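Gray bin leaving marks on a wooden work table. Felt, rubber, or give up?

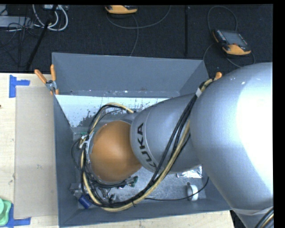 The bin in its usual spot on the table.

Posted by Bouchra Chraibi in Storage & Workrooms
3,079 views

I have a pale wooden table and a gray rectangular bin that lives on it. The bin gets dragged a few inches every time somebody wants something out of it, and over the winter it has drawn a very faithful map of its travels in dark scuffs. I sanded the top in January and the map is back.

I tried felt dots from the hardware store. They stayed on the table. The bin moved on without them.

I'd like the bin to stay put and the wood to stay pale. I can't screw anything down, and I'd rather not cover the whole table, having paid for a wooden one. What do people put under these?

plostcombe_shed
Felt dots are for chairs that weigh nothing and owners who sit still. Get a roll of nonslip shelf liner, the open-weave kind, and cut a piece a little smaller than the bottom of the bin so you don't have to look at it. Lift it out every couple of weeks and shake it, or the grit under it will do what the bin was doing, only slower.

For the marks you already have, try a pencil eraser before the sandpaper. Scuffs from a bin often sit on top of the finish. I took 2 coats of varnish off a perfectly good bench before learning this.

Ait Brahim
Seconding the liner, but check what it's made of. Some of the rubbery ones leave a yellow stain on light wood, and then you have a grid in place of a map. I use a thin sheet of cork, 8 years now, same sheet. It looks terrible from the side.

Marnano
just buy a darker table

Bouchra Chraibi
The eraser took off most of it. Cork is on order. Marnano, I'll send you the bill.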